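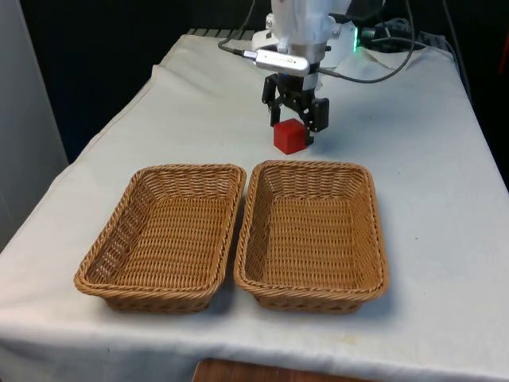 Two baskets and a red cube on the cloth

Stopping wicker baskets marking a white tablecloth

Posted by Parkeo in Home and Table, April

I have two shallow wicker baskets with braided rims, the tray sort, and they sit on a white cloth. I keep finding faint marks on the cloth. Is it the baskets? And how do I wash them without ruining the weave? I've got 300 ml of wood oil left over if that's any use. 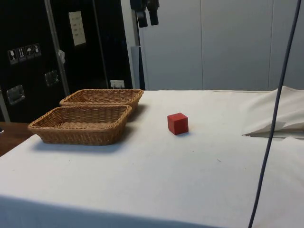
The cloth itself goes in at 40 and mostly comes up fine, but I'd like to do it less often.

Trirero
Dust collects in the weave and drops out through the bottom. Use the brush end of the hoover, then a damp cloth with a drop of washing-up liquid. Don't soak them. Dry them upside down, away from the radiator. Leave the oil alone, it will go straight on to your cloth. If you still get marks, cut a piece of felt 200 mm by 100 mm and put it under each one.
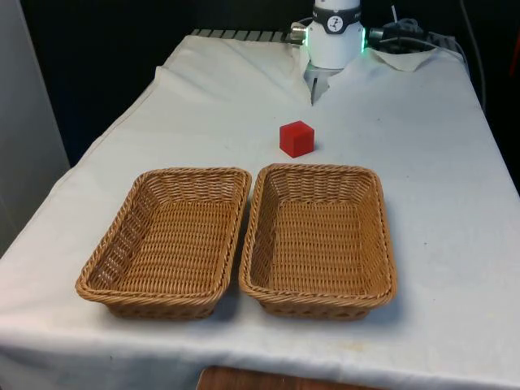

Both baskets side by side, cube behind the gap

Rivadeneira
Agree about the oil. Mine were varnished and the varnish was what came off. Rub the base with a white hanky and see.

Ukance
I just bought a grey cloth.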